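Running track

A running track is a prepared surface used for foot races and training. Most outdoor tracks are ovals made up of two straights joined by two bends, with the area inside left as grass for field events or team games. The standard outdoor lap is 400 metres, measured a short distance out from the inner edge of the first lane. Smaller grounds, such as school fields, sometimes have a lap of 300 metres.

Surface

Early tracks were laid on grass, cinders or crushed brick. Cinder tracks drained well but needed regular rolling and watering, and the lines had to be marked again before meetings. Rubber and polyurethane surfaces came into wide use from the late 1960s. Brick-red is a common colour, though blue and green tracks are also found. The surface fades with sunlight and wear, and the inside lanes usually go first.

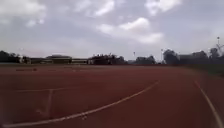 Curved lane lines on a red running track under an overcast sky.

Markings

Lanes are divided by white lines 5 centimetres wide. Many tracks have 8 lanes, while smaller ones may have six or fewer. Runners in the outer lanes cover more ground on the bends, so races run wholly in lanes use staggered starts. Further marks show relay changeover zones, hurdle positions and the finish. On older tracks these can be hard to read — repainting is often left until the whole surface is due for renewal.

Care

Leaves, grit and moss are cleared by sweeping or low-pressure washing. Grass along the edge is kept short so that it does not creep over the kerb or the outside lane. Small tears are cut out and patched.

Local example

The track at Rosbridge was first laid in cinders and was given a rubber surface in May of its 32nd year. The work was planned by Ju-won Song and took over 3 months. It is shared by running clubs from Campbell and Flirkton.

See also: Hurdling; Relay race; Steeplechase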